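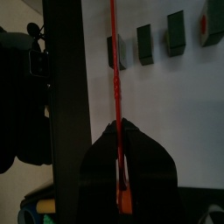 An old obituary will hand you a dozen relatives in one paragraph, and the first time I tried to work through a stack of them I chased every single one. Don't do that! Before you open a newspaper archive, write down one person, then that person's parent, then the grandparent, and keep going straight down the page. Picture that thin red rod running down between the two black fingers: that's your line, and the cousins and in-laws stay off to the sides until you're ready for them. I draw mine in red pencil on the back of an envelope. My own line starts with my grandmother, Carmela Orlandini, who died in Nustcombe in December and whose notice got me into all this.

## Step 1: Get the whole notice

A lot of index sites give you a name, a town and a page number. It's tempting to copy that into your tree and move on, but the good stuff is in the text. Order the scan or go see the film. The Nustcombe library sent me my grandmother's by email, and the little block of type ran to 67 lines once I'd copied it out (she had a lot of friends).

Check the papers in the next town over, too. People moved, but their kids often placed a second notice back home. Carmela had a short one in Nustcombe and a much longer one in Estodcombe, where she grew up, and only the Estodcombe one named her sisters.

## Step 2: Type it out exactly as printed

I mean exactly. Keep the weird spelling, keep "Mrs. John" even when you know her first name, keep the nickname in quotes. If a word is smudged, type a question mark in brackets. You can fix things in your notes later, but you want one clean copy that says what the paper said. At the top I put the paper's name, the issue and the page, because I *will* forget, and I have a shoebox of clippings to prove it.

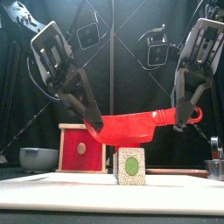 Watch for words that have shifted around over the years. "Cousin" can mean almost anything. "In-law" sometimes meant a step-relative. And "Jr." on an old notice might be a nephew with the same name as his uncle, which cost me a whole weekend once.

## Step 3: Sort the people

Take your typed copy and make three short lists:

- **Survived by:** people alive when the notice ran. Write the town next to each one.
- **Preceded in death by:** people you can now look for in earlier papers.
- **Everybody else:** pallbearers, the minister, the lady who sang. Save them.

That last list is my favorite. Pallbearers are very often nephews or neighbors, and when I was stuck on Carmela's mother, it was a pallbearer's own obituary that gave me the family name I needed.

Married daughters are the other gift. A notice that says "Mrs. Gastel of Estodcombe" has just told you a daughter's married name, and that's what you'll need to search for next. I found three more notices from that one line.

## Step 4: Call the funeral home

If the notice names one, look it up. Plenty are still in business under another name, and the old ledgers often went along with the building. Trevaskis, which handled my grandmother's service, had taken over an older firm and kept its books. I called in the morning (mornings are usually better, in my experience), gave them the name and the month, and asked very politely. They found entry 1346 in the ledger, and it listed who paid, which turned out to be a brother I'd never heard of.

Some places charge for this. Trevaskis asked me for 18 dollars for the copy and I was happy to pay it. Send a thank-you card afterward, too. 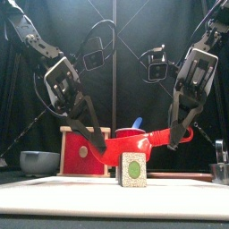 ## Step 5: Double-check before you believe it

Obituaries are written in a hurry by sad people. Ages are off, a child gets left out, a birthplace is whatever Aunt So-and-so remembered. I put a little pencil dot beside any fact that comes only from a notice, and I don't ink it in until a second record agrees: a census page, a headstone, a church book. A few of my dots have been sitting there for years and that's fine.

If two notices disagree, keep both. Write down which came first and, if you can figure it out, who was likely to have given the details to the paper.

## Step 6: File it so you can find it

I use last name, first name, town, paper. One folder per surname on the computer, one per surname in the cabinet. Women go under the name in the notice, with a slip in the folder for their maiden name once I know it. I passed 1000 notices last winter and I can still lay my hands on any of them in a minute or so, except for the ones in the shoebox, which I'm getting to.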